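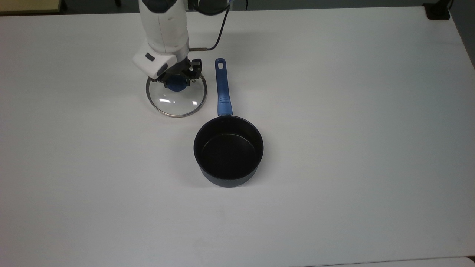

A pot without a lid is half a pot, Lies Smits told me on the phone, before I had finished explaining what I was calling for. She has sold used cookware in Wirnstead long enough to have a strong opinion on most of it. Cast iron is overpriced. Nonstick is not worth shelf space. Lids are what people really want, and they are what she never has in the right size.

I had called her about a saucepan. It was my mother's, it holds enough soup for a family, and its lid broke in January when I set it down hard in a cold sink. The maker stopped selling that line years ago. I had been using a dinner plate on top, and the plate got too hot to lift and dripped down the side of the stove.

So I spent a few weeks looking for a lid. I learned more than I had planned to about a part of the kitchen most of us never think about.

## Why lids go missing

Pots last. A plain steel saucepan can take decades of boiling, scrubbing, and being dropped. The lid has a harder life. Glass chips at the rim. Knobs loosen, and the small screw inside falls down the drain. Lids get left at a potluck or packed in the wrong box during a move. They also get stored badly, which in most homes means a leaning stack in a low cabinet that slides out whenever the door opens.

By the time the pot reaches a shop like Smits's, the lid is often gone. The reverse happens too. She keeps a bin of single lids by the register at Pumphrey, her shop on the north side of town, and sells them for 3 dollars each. Customers bring in their pots and try one after another.

"People feel silly carrying a pot into a store," she said. "They shouldn't. It's the only way to do it."

## Measuring

The mistake I made first is the one almost everyone makes. I measured across the outside of the pot, handle to handle side, and bought a lid that was too big. It sat on top and slid around.

What you want is the inside width, from inner wall to inner wall, straight across the middle. Many lids have a lip that drops down inside the pot, and that lip has to fit. The number printed on a lid, if there is one, usually matches the pot size it was sold with, but makers measure differently and the numbers don't always agree. My pan measured just under 8 inches. One lid marked 8 inches dropped in and stuck. Another, with the same number on it, wouldn't go in at all.

Smits told me to stop reading the labels and cut a circle out of cardboard. I traced the inside of the pan, trimmed the cardboard until it sat level, and took that shopping instead of the pan. It fit in a tote bag and I did feel less silly.

## Glass or metal

There is a real choice to make here, and cooks divide on it. Glass lets you check on rice without letting the steam out. It's heavier than thin steel, so it tends to stay put at a low boil. The trouble is sudden changes in temperature, as I found out. A glass lid that comes off a hot pan needs to sit on something dry until it cools. If it has a chip or a deep scratch, it should be thrown away, even if it looks usable.

Metal can be dropped. It can usually go in a hotter oven, depending on the knob. You can't see through it, so you lift it more, and every time you lift it you lose heat.

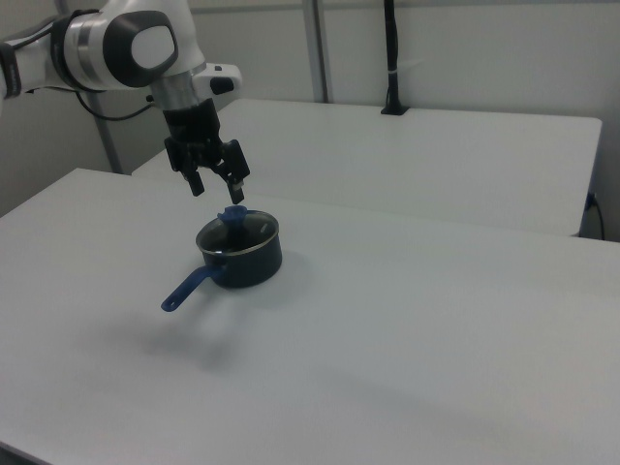 *Above the white table. Photo by Sayaka Sugawara.*

For everyday stovetop cooking I've come down on the side of glass. For anything that goes in the oven for hours, I'd want metal, and I'd want a metal knob on it too. Plastic knobs have limits, and on a used lid you rarely know what they are.

## The knob problem

A good share of the lids that get thrown out have nothing wrong with them except the knob. Replacing one takes a screwdriver and very little skill. Most knobs are held by a single screw that comes up through the lid from underneath. Hold the knob, back out the screw, and take both to a hardware store to match the thread.

Two cautions. On a glass lid there should be a washer between the screw head and the glass, and it needs to go back in. And don't overtighten. Stop when the knob no longer turns in your hand. A quarter turn past that can crack the glass, either right away or the next time it heats up.

A knob and screw cost me less than lunch. I fixed a lid for a neighbor the same afternoon - she had been lifting hers with pliers.

## What I ended up with

The hardware store in Bravton, a 30 minute drive from me, turned out to have a shelf of flat silicone covers. I bought one and used it for a week. It sealed well, almost too well, and my beans boiled over twice. I keep it for leftovers now.

The lid I use came from the bin at Pumphrey. Smits set it aside after I read her my measurement, and I drove over with the cardboard circle and the pan both. It's glass, a little domed, and it has a small steam hole near the edge. The knob was missing. I already had a spare.

It rattles a bit at a full boil. My mother came for dinner last week and lifted it to look in the pot, then asked when I had bought a new saucepan.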